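"Ask me what it does when it's wrong"

Stustoler sells a planning package called Geltlow, which decides how a robot arm should move to put small parts together. The firm says it cuts the time needed to set up a new job. I have heard that from a fair few software firms, so I went to see the lead developer, who agreed to talk if I left names out of it.

I began with the figure on the firm's website, 3,412 successful placements. Out of how many? "That's the right question and the page doesn't answer it," the developer said. "We threw out the runs where the camera calibration had drifted. I'd have left them in. A customer's calibration will drift too."

The test job is gears on a plate. It looks like a toy, and I said so. The developer didn't mind. "Two gears that nearly mesh look the same to the camera as two that do. The planner thinks it has finished. You need the force readings to tell you otherwise, and ours are noisy."
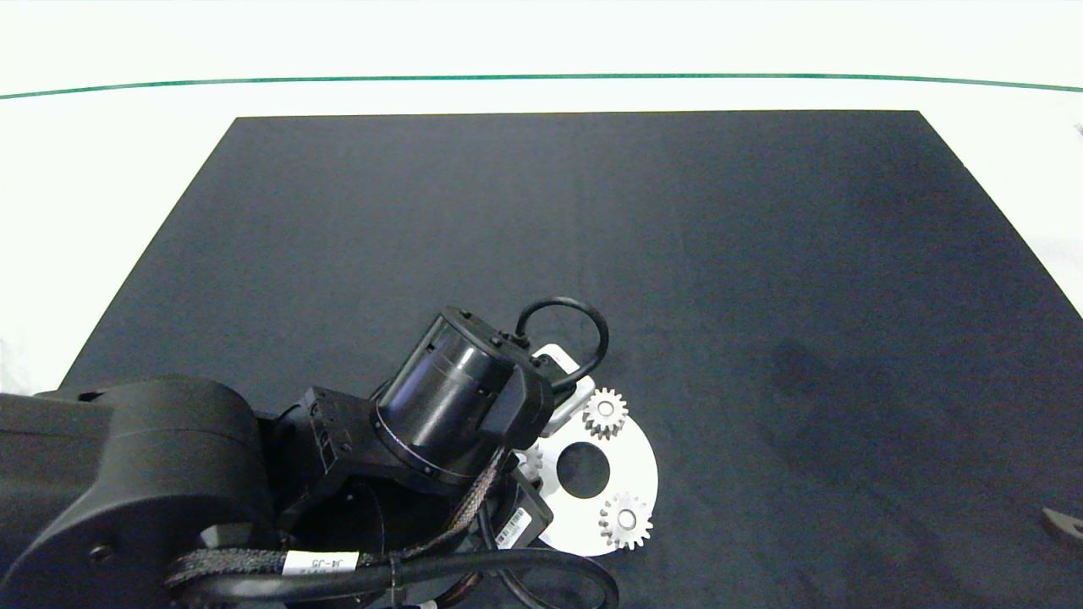
The gear test, with the gripper finger close to the white plate.

How noisy? The developer pulled up a log in Eto, the in-house viewer, and scrolled through a grey band of readings with one spike in it. "That's contact. Or it's the cable tugging on the wrist. I've looked at 300 of these and I still get some wrong."

So what has the learning part of the system learned? "Where to start looking," came the reply. "The last bit is a spiral search that anyone could have written years ago. Marketing would like me to say it's all one clever model."

Geltlow was trained on 2,000 recorded attempts, all on one bench. I asked what happens on another one. A trial at Dambrauskienė, a maker of small gearboxes, needed 22 changes to the settings before the arm would place a single part. "They were patient. I wouldn't call that quick set-up, no."

I asked whether the claim would come off the website. The developer laughed and said it had been raised in May. The page was unchanged when I checked it again before filing this.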